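Bin Notes: Mixed Small Goods in the Gray Bins

From the Nullbridge stores newsletter, November

The small goods review closed this month. It covered 78 gray bins on the mixed side of the store, the ones that take household and bathroom items too few in number to earn a bin of their own. Single-item bins were left out and so was anything stored in its shipping carton.

At the close of the review the mixed side held 1,065 item lines. Most of them are unremarkable and will stay where they are. The problems sit with three kinds of goods: clear containers, long narrow items, and anything that rolls. A fair number of the stock corrections raised since summer trace back to one of these, usually to a piece recorded as missing and later found in the same bin it had been booked into.

Clear containers

A transparent bottle lying on a scratched gray floor is hard to see. The body takes the color of whatever is under it, and most of what the eye picks up is the reflection of the ceiling lights. On a new floor the outline can still be followed. On a worn one, the scratches run through the outline and break it up. During the check, clear items accounted for more second looks than every other material put together.

Bottles also turn. One placed on its side will usually settle along a wall or against its neighbor, and the label, if it has one, is as likely to finish face down as face up. For this reason the location of the stock label has changed. On clear bottles it now goes around the neck as a wrap, with the code repeated on both sides. Flat labels on the body may be left on existing stock and replaced as each line is next handled.

Juhász, who supply our label rolls, have sent a matte wrap that does not reflect as badly as the gloss one. It is slightly stiffer and needs to be pressed down at the overlap for a few seconds or it lifts. The gloss rolls should be used up on cartons.

Long narrow items

Brushes, holders, racks and similar goods tend to be put away along the diagonal, where they will go in without any adjustment. The item fits, but the floor on either side of it is divided into two triangles that suit very little else. Two diagonal items in one bin will generally cross, and from then on the lower one has to be moved from underneath.

Place long items parallel to the long wall. If an item is too long for this, it belongs in the deep series and should be rebooked. Please do not stand it on end in a corner. Items that project above the rim catch on the neighboring bin when the row is closed up, and rims have been chipped this way.

Holders sold with an insert need a separate remark. When the outer part and the inner part are different colors, the line has sometimes been booked twice, once under each color. The Kokora catalog describes such goods by the outer color only, and our records now follow the same rule. Where a holder and its insert have come apart, they are to be put back together before booking. If they will not stay together, band them.

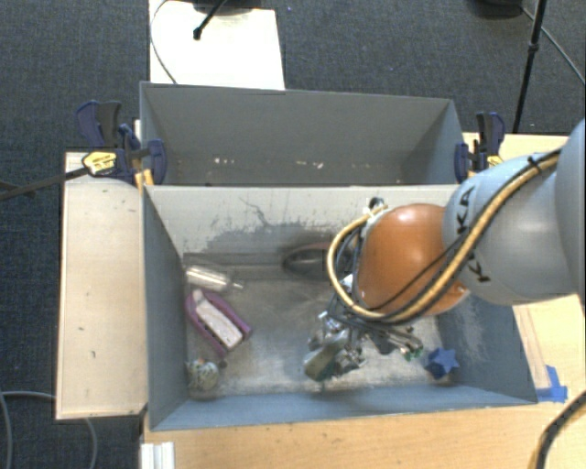
Gray bins on the mixed side. In the near bin, a clear bottle-like item lying almost horizontal, with a purple holder-type item on the diagonal below it.

Rolling items

Round goods travel toward the lowest point of the floor, and few of our floors are fully level after some years in use. A bin that reads flat when empty can dip toward one corner once it is loaded. The review used a simple test: a short length of dowel laid in the center and left alone. If it moved to a wall, the bin was marked for light goods only.

The remedy for rolling stock is a low divider. The folded card type made by Fidgate was tried in 8 bins and performed adequately. It holds its position as long as there is something on both sides of it, and slides when one side is emptied. The tabbed version grips the rim and stays in place, at the cost of a little height along the wall. We have ordered the tabbed version. The folded ones already in use can stay until they wear out.

Dividers should run across the short dimension. Lengthwise dividers leave channels that are too narrow for a hand at floor level.

Floor condition

Scratching by itself is not a fault. Every floor that has been in service for any length of time shows it, and replacing bins on appearance alone would empty the spare rack in a week. A floor should be reported when a fingernail catches in a mark, when there is a raised edge, or when residue remains after a wipe with the standard cleaner. Soft packaging is the usual casualty of a raised edge. Thin film bags snag first, then shrink sleeves.

Liners were considered and set aside. A pale liner would improve the view of clear goods, but it hides the floor from inspection and gathers grit at the corners, and small items work their way beneath it. The question may be reopened if a liner can be found that lies flat to the walls.

Rims and spacing

Bins standing one behind the other should meet along the rim with no gap. Gaps between rims collect small goods, and the item is then in neither bin as far as the record is concerned. When a row is put back together, run a hand along the line where the rims meet. If a gap remains after the row is pushed up, look for something trapped at the base before pushing harder.

Location tags go on the outer wall below the rim. Tags found on top of the rim have been moved, as they were wearing through from contact and several had become unreadable.

Fill level

The previous guidance gave fill level as a fraction of bin height. It was applied differently by each shift and has been withdrawn. The new guidance is that the floor of a mixed bin should be visible in at least one place on each side of the middle, and that no item should rest wholly on another. Sparse bins are acceptable. A bin with 3 items in it is not wasted space if the items are awkward, and it should not be topped up merely to balance the row.

Items of the same line go together at one end. Items that resemble each other but belong to different lines go in different bins. The record system will offer the nearest open location by default and takes no account of resemblance, so the suggestion has to be overridden by hand. Use reason code M, mixed conflict.

Changes to the record

Two fields have been added to the item screen. The first is surface, with the values clear, gloss, matte and mixed. The second is shape, with the values long, round, flat and other. Both are optional for lines already in stock and required for new ones. A bottle that is clear with a colored cap is entered as clear. A holder with a speckled or patterned insert is entered according to its outer part.

Fields can be filled in at the bench or at the bin. Entries made at the bin are saved when the location is confirmed, and those made at the bench are saved on leaving the screen.

Still open

The deep series has not been reviewed. It shares some of the same lines, mainly tall bottles and boxed sets, and will be checked on the same basis once the tabbed dividers have arrived. Until then the existing rules apply there, apart from the neck wrap, which should be used on clear bottles in every series.

Reports of damaged floors and rims go on the Monday sheet, with the bin number and the side affected.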